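Cold Bores and Short Barrels: How Mortar Crews Keep Their First Round Honest
The mortar is the simplest indirect-fire weapon an infantry company carries. Most of its accuracy problems begin at the ground.

A medium mortar has few parts that can fail. There is a tube, a baseplate, a bipod and a sight. The round slides down the tube under its own weight, strikes a firing pin and leaves. Crews can be trained on the basic drill in days. Hitting a target with the first round takes much longer to learn.

Trilok Negi spent most of his service in mountain infantry and now runs range instruction at Skoltley, where crews train on frozen ground from late fall until March. In his view, the baseplate deserves more attention than it gets.

"The tube points where the plate lets it point," Negi says. "If the plate moves between rounds, your sight picture is a record of something that was true a minute ago."

Seating the plate

On soft soil, the first rounds drive the baseplate down until the earth under it is packed hard. Crews call this bedding in. The plate rarely sinks evenly, and a slight tilt at the base changes both elevation and bearing. At a range of 2000 meters, a small angular error puts the round well outside the intended area.

Frozen or rocky ground causes the opposite trouble. The spades on the underside of the plate cannot bite, so recoil pushes the whole weapon backward. Skoltley crews cut a shallow seat with picks and pack it with sandbags. The job takes two soldiers, and Negi allows them 40 minutes in February, when the topsoil is at its hardest.
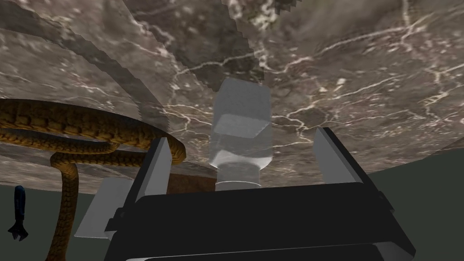
Charge temperature

Propellant burns faster when it is warm. Firing tables list a standard temperature and a correction for anything above or below it, but the correction applies to the charge, and crews often enter the air temperature instead. Ammunition that has spent the night in a heated vehicle may be far warmer than the air outside.

Jericho Villanueva, a ballistics engineer at Boltolix, tested this on the Sornov range last winter. His team fired 43 rounds in paired groups, one group stored indoors and the other left in an unheated shed. The cold rounds fell short in every pair. Spread within each group stayed nearly the same, so the error could be corrected once the charge temperature was known.

Boltolix now supplies a probe thermometer that fits inside the ammunition crate. Villanueva considers it a stopgap – the reading is only good for the crate it was taken in.

Digital aiming

Newer mortars carry an inertial pointing unit clamped to the tube. The Ruotsalainen system, fitted to the tubes at Skoltley, reports bearing and elevation continuously and shows the gunner how far the tube has drifted since the last round. It removes the need for aiming posts, and a crew can move and fire again with less setup.

The clamp has to be checked before each mission. If it works loose, the display will still show a steady number, and the number will be wrong. Skoltley keeps the optical sight mounted as a cross-check, and gunners compare the two before the first round and again after any change in charge.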